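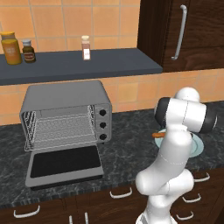 Kitchen Tips for Recording Robot Demonstrations

These notes are for anyone recording cooking tasks in the simulated kitchen for the Gristeo set. The learning system copies what you do, good habits and bad, so most of the tips concern how you work at the counter.

Check where the toaster oven door is before you start. An open door takes up a lot of counter, and an arm that swings low will hit it. Plan your path over the door or to the side of it.

Move at an even speed. If you stop to think with the gripper in the air, the pause goes into the example too. Think first, then press record.

Save the misses, but label them. A dropped item marked "drop" is useful to us. A dropped item marked "good" has to be found and pulled out later, and Marietjie Khumalo went through 1,918 episodes doing that for the Lato set.

Write the task line in plain words. "Pick up the sausage" is enough.
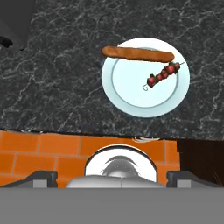 Walton, November

More tips, this time for plates that hold more than one food.

Name the item you are going for. With a loaf and a kebab skewer on the same plate, "pick up the food" tells the system nothing.

A loaf that sticks out past the rim can be taken from the plate or by the overhanging end. Record both ways. Keep the fingers square to the loaf and close them slowly.

For a skewer, come down over the meat and stay away from the point. Lift straight up before you move sideways, or you may drag whatever is next to it.

Open the gripper fully between tries. Starting half closed was the most common fault in the last 583 episodes.

Change the layout after every five good takes. Turn the loaf, shift the plate, swap the food. Then do at least three takes from the new layout before you move on.

Send finished batches to Nandi Kekana with the task line in the file name. Ticona batches still go in the old folder.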